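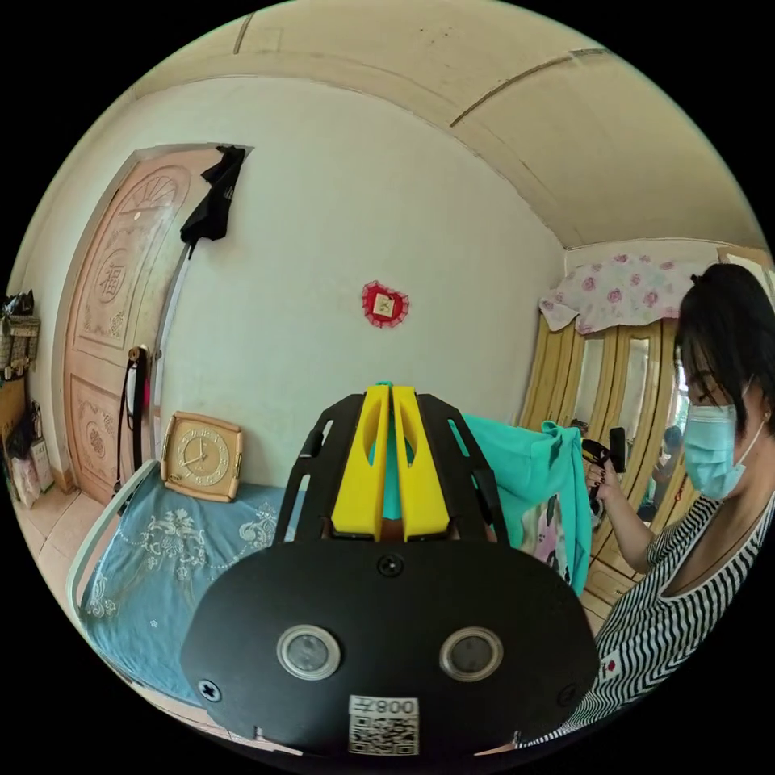
Teal and pink print garment, in front of the wardrobe with the mirrored doors.

Home | Closet Questions | Bedding | Swaps | Contact

January
By Kaisu Nurmi

Bedroom Clothes Sorting: Your Questions

I run the Velcombe clothes-sorting evenings, and every winter my inbox fills up with the same wonderful questions. I love them all, so keep sending them!

Where do I start?
With the bed! Make it first, smooth the sheet flat, and you have the biggest folding table in the house. A light blue embroidered sheet like the one in the photo is lovely to work on, though I'd keep zippers and hooks away from the stitching.

Do I have to take everything out at once?
Please don't. One shelf or one stretch of rail at a time. My own first big sort came to 96 pieces and I slept on the couch that night.

How should I look over a printed garment?
Hold it up by the shoulders and let it hang. Prints with figures on them (I'm so fond of these) show wear along the fold lines first, and you'll miss it if the thing is lying in a heap. Then turn it inside out and check the seams.

Should I wear a mask?
If dust bothers you, yes. Blankets and winter coats can hold an amazing amount of it. Open a window too if it isn't freezing out.

Can I keep a cloth draped over the top of the wardrobe?
Of course you can, I think it looks charming, especially a rose print on white. Take it down when you sort and shake it outside before you do anything else, or the dust lands on your clean piles. Cotton ones go in with the sheets.

What about mirrored doors?
Wipe them last. A barely damp cloth, then a dry one, and go easy around carved or curved wood so water doesn't sit in the joints.

And carved doors?
A soft, dry paintbrush! It gets right into a sunburst or a floral round. I did our hallway door on a Wednesday with the radio on and had a great time.

Is it OK to hang things on the corner of the door?
While you're sorting, sure. It makes a handy "not decided yet" spot. Just clear it before bed.

How many hangers do I need?
Count what you're keeping and add a few. I have 41 and that suits me fine. Savolainen, my neighbor, has far more and still borrows mine.

Where do the things I don't want go?
Bring them to the Flitusance swap, clean and folded, with buttons done up. The Motier room has rails for dresses and tops and a long table for bed linen. We had 700 pieces come through last time, and I took home a quilt cover I adore.

Last updated: January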